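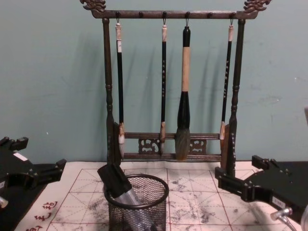 How should a brush be put away after practice?
Rinse it in cool water until the water runs clear, press the tip back to a point with your fingers, and hang it with the bristles down.

Handout 4: Brushes and their care
Beginning Chinese Calligraphy, Gesgate Arts Center
Instructor: Deirdre Heffernan

Water left in the head runs back toward the handle if a brush is stored tip up. The glue in the ferrule softens and hairs start to come out. Don't leave a brush standing in the water jar either, even during the break.

Hang each brush by the loop at its top. Leave space between the heads. Big brushes hold far more water than slim ones and should go up first so they get the most drying time. A large head can still be damp in the middle the next morning — feel it near the base before you roll it up in a mat.

New brushes come stiff with starch. Soak the head in cool water and work it loose gently. Hot water is bad for the glue.

Which brush to use
Slim brushes are for small characters and for signing. Medium brushes are for the grid cloth and most of our class exercises. The large brush is for single characters on full sheets, and we won't need it until September.

The grid cloth
Use plain water only. Strokes fade as the cloth dries, so you can go over the same squares again. Ink will stain it for good. Lay it flat to dry and don't fold it wet.

For next class: one page of horizontal strokes, one page of dots. Read the section on brush hair in the course packet.

Gesgate Arts Center, Room 32 — Questions: see Aisling Ó Súilleabháin at the front desk — Back to top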